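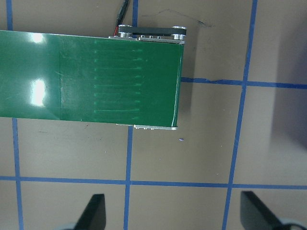 The green conveyor belt, with its silver metal end.

Stallton Youth Theatre, December 2018. Ten minutes with the director, in a corridor, before the second half. She eats a sandwich throughout.

The play is Lalska, a new piece about a flooded village. Cast of 40, the youngest in year seven. "We had 60 at the first reading," she says. "Exams, football, one broken wrist. You lose a few."

Rehearsals began in May in the old Calado hall. Cold even then. No wings, so everyone waits in the kitchen and comes on past the fridge. "They learnt to be quiet. Mostly."

And the script? Cut, a lot. It ran to 72 pages and the second act draged.

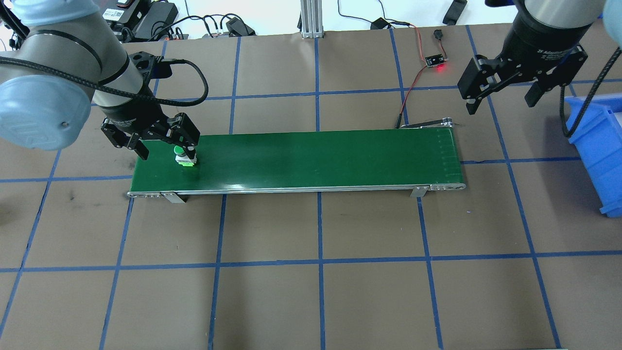

"I took out the whole wedding," she says. "The bride was furious – quite right too. So we gave her the storm speech, and she's better in that than anyone."

Tickets have gone well, about 60 left for the last night. After that a short tour, one van, two schools in Ukard if the dates hold. Will she direct again next year? She looks at teh clock. "Ask me when I've slept." Then a bell, and she's off down the corridor, still holding the crusts.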